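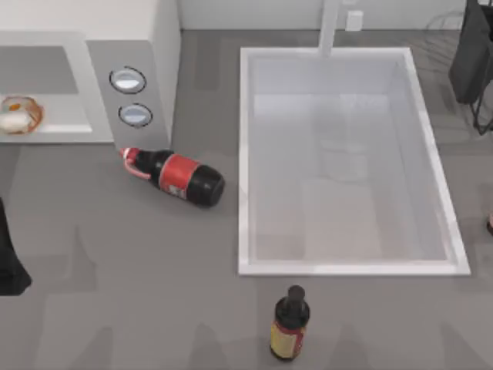
I run the staff kitchen at Perkuvance, and since June I've been the one everybody asks about the robots. So I've written my answers down – saves me repeating myself over the kettle!

## Is anyone losing their job?

No. There were four of us on kitchen duty before and there are four of us now. What's changed is the rota: we do less wiping and fetching, and more ordering and cooking (which I much prefer).

## Why does it practise on a computer first?

Dronar, who supply the arms, run every job in a simulated kitchen before they let it near ours. Sink, worktop, drying rack, the lot. I was sceptical, but I'd much sooner a pretend bottle got knocked over than a real one.

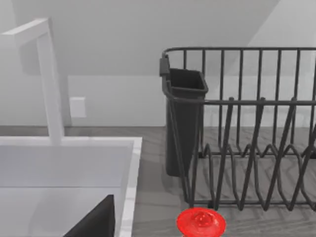
## Do I have to learn programming?

Goodness, no. The training took me two mornings and most of it was about when to press stop. If you can work the dishwasher, you'll be fine.

## What about things on the floor?

Still ours for now, I'm afraid. Picking up from low down is the job Dronar are working on at the moment, and they've asked us what tends to get dropped and where.
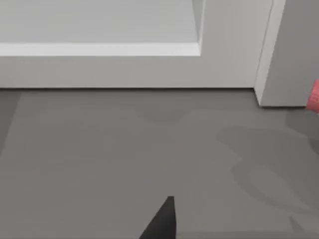
I gave them a long list – teaspoons, mostly, and lids. Until it's signed off, please carry on picking things up yourself.

## Who do I tell if something goes wrong?

Me, any time before 4, or leave a note in the book by the door.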